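4.2 Changes in task allocation at the rework benches

Before the cells were installed, rework of returned fuse boxes at the Nirkberg site was done by hand at six benches. Each operator received a tray, checked the fuses against the order sheet, replaced what was missing or wrong, and signed the sheet. The work was classed as light assembly and paid at the base rate. Under the present arrangement the handling step is shared between two-arm cells supplied by Villetti and the operators, who now prepare parts, watch the runs, and take over when a run stops.

We logged 300 runs in June and interviewed the operators at the end of their shifts. Of the stopped runs, 69 were cleared at the cell by the operator on duty, and the remainder were passed to the maintenance group. Operators were not trained to clear stops when the cells arrived; they learned it from one another, and the procedure was written down only later by Omprakash Saxena, then shift lead. His notes were adopted with small changes at the Baudry site, where the same housings are reworked in smaller lots.

Two effects on the job were reported at both sites. Time spent in fine hand work fell, and with it complaints of sore fingertips. Time spent waiting rose, and operators described it as harder to fill than the managers had expected – too short for another task, too long to stand still. Figure 6 shows one of the cells and a housing in the gripper.

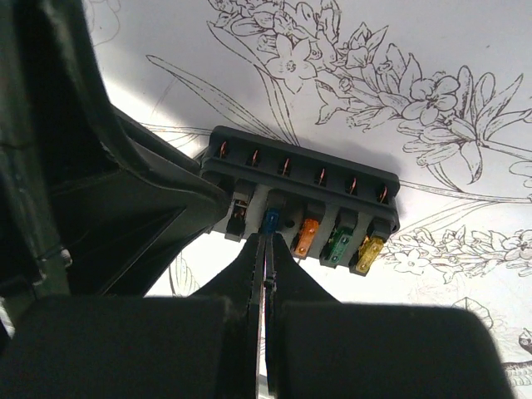
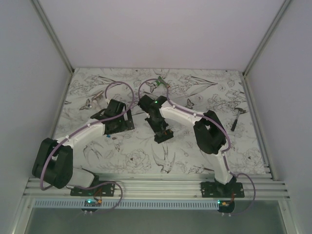 Figure 6. Rework of a fuse box (first picture) and the two-arm cell (second picture).

Inspection is the part of the job that changed least. The cell handles the housing, but the decision about whether it is complete remains with a person, and operators at both sites asked to keep it that way. An open position such as the one to the left of the blue fuse in the first picture may be a fault or may be correct for that variant, and the order sheet must be read to tell the two apart. At Nirkberg this check now takes place at a screen beside the cell. Operators with long bench experience disliked the change at first, as they were used to turning the part in their hands under a lamp. After the screen was moved to standing height, most of them accepted it, though several still remove the part and look at it directly when the variant is one they seldom see.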